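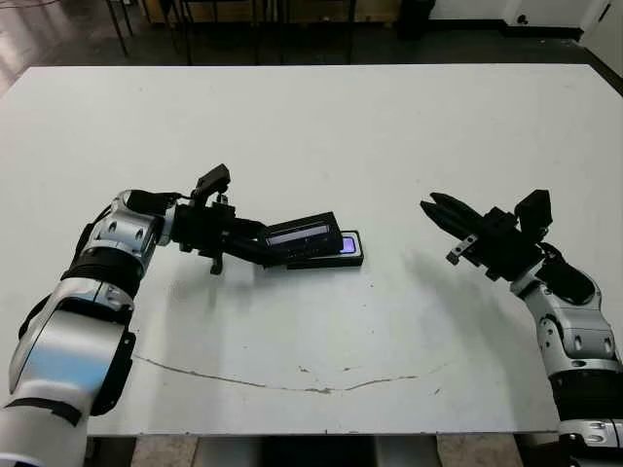
4. What people did with the lights in their homes

4.1 The narrow-screen problem

I went into the Lillstead diaries expecting to read a lot about televisions and phones. Those came up, of course, but the entries that made me sit up were about the little stuff: the clock on the stove, the strip of light on a router, the thermostat glowing away in the hall at 3 a.m. when someone got up for a glass of water. People had strong feelings about these things! One man in Vurncombe used most of a page on a humidifier.

By "narrow screen" I mean a lit panel that is much wider than it is tall and sits on the face of some other object. The black device in Figure 2 has one, in a bluish purple, and the base on the table has a smaller panel in a purple closer to lavender. I use the term loosely, and I let the diary keepers stretch it further. If they called a thing a screen, I coded it as a screen.

We had 79 households at the start, and each was asked to keep a diary for six weeks through the darker part of the year. Nineteen of them dropped out before the end, mostly households with a new baby or a move coming up (I can't blame them). I kept their pages in the reading but left them out of the comparisons in Section 5. Tegan Hapeta coded the whole set separately from me, and we talked over every entry where we disagreed, sometimes at great length and usually over soup.

4.2 Covering, turning, moving

The most common thing people did about a light they didn't like was to cover it. Tape came up again and again, and so did folded cards, socks, a playing card, a child's drawing and, in one Batance household, a slice of cereal box cut so neatly that the visitors thought it came with the alarm clock. Covering was almost always done at night and in a bad mood. The entries get short. "Put sock on it" is a complete entry, and I've grown very fond of it.

Turning was different. People who turned a device to face the wall tended to write more, and they often wrote about somebody else in the house. A lit panel that one person found handy was keeping the other one awake, and turning it was the thing you could do without starting an argument. It could be turned back in the morning - and in many diaries it was, day after day, with neither person mentioning it out loud. I had planned to treat covering and turning as the same move. After reading these pages Tegan talked me out of it, and she was right.

Moving the device was rare and usually meant it never came back. It went to the kitchen, then the hall, then a closet. I'd love to say more about closets, but the diary form only asked about rooms where people sat or slept, and that was my mistake.

4.3 Color talk

I did not ask about color. The form had a line for "what was it like?" and that was all, so everything in this part came from the diary keepers themselves.

Green lights were mostly called fine, or weren't described at all. Red got words like "angry" and "on standby," sometimes in the same sentence. Blue and purple lights drew the longest entries by far. A few people liked them a lot (one woman in Kartha said hers made the living room feel like an aquarium, and she meant it kindly), but plenty of others called them cold, or too bright for their size. Several wrote that the same light looked weak in the daytime and far too strong after dark. We had no light meters in the homes, so I can't tell you how bright any of them really were. I can only tell you that people noticed, and that they kept noticing after the first week, when I had assumed the novelty would wear off.

Where the device stood seemed to matter too. Glossy counters and pale tabletops came up in complaints about glow spreading, and people with dark wood furniture brought it up much less. I'm careful with this one, as the homes with pale tables were also mostly the smaller apartments in Batance, where the bed is never far from anything. I return to that tangle in Section 5, where the apartments are looked at separately.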